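Bench notes: teleoperated assembly on desktop towers

The Undier cell at Bremside has moved from cable routing to fitting computer parts. Operators drive the arms remotely and each run is recorded as a demonstration, with joint positions, gripper width and camera views saved to one file. The learning code only ever sees those files, so the quality of the driving sets the limit on what it can pick up.

Count as of Apr 21, 2025: 1574 demonstrations kept, 21 discarded. Most discards were for long pauses near the socket. A pause gets learned like any other movement, so operators are now asked to decide on the approach before they start and to hold a steady speed through it. If a grasp is off, release, back away and try again in the same recording. Recoveries are kept and labelled.

The Colen controller still has a slight lag at low speed. Costel Vasić has changed the filter settings and would like feedback before the next block of 500. New operators need 14 practice runs before their recordings are counted.

Tower, parts fixture and gripper at the Undier cell:

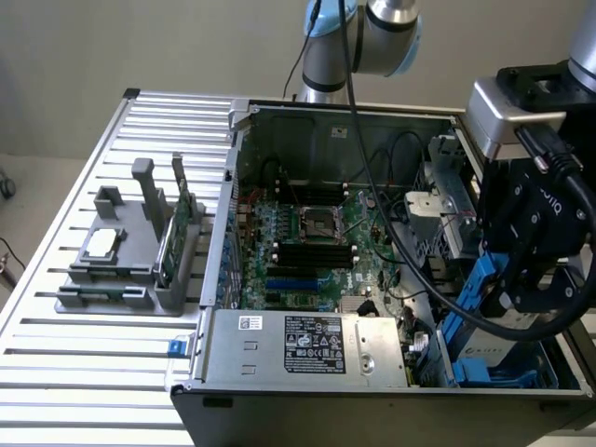
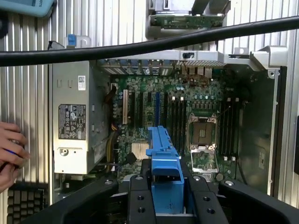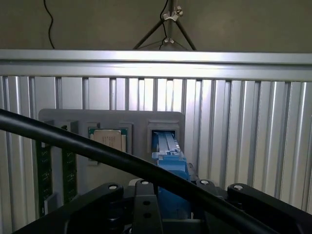
Softić wrote in after the last issue to ask whether recoveries should be weighted lower in training, as in his experience a policy trained on too many of them starts to fumble on purpose.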